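My placement report: the Kakby depot

I spent my placement with Cistik, who hire out site cabins and fencing, and I picked safety awards as my topic because the depot had just won one! It was for 222 days without an accident, and everyone got a mug.

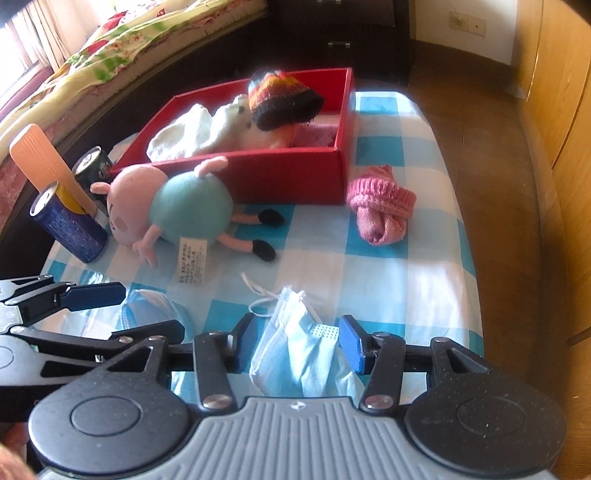
My supervisor, Abrehet Demissie, let me read all 16 near-miss cards (mostly trips over cables, plus one gate in high wind). I reckon the cards did more good than the mug, though I do like the mug. 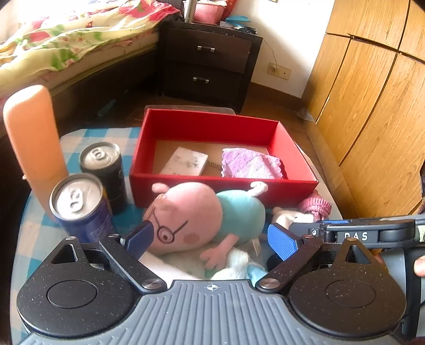

Fig. 2: A plush toy between two blue gripper pads

Next time I'd talk to the drivers too.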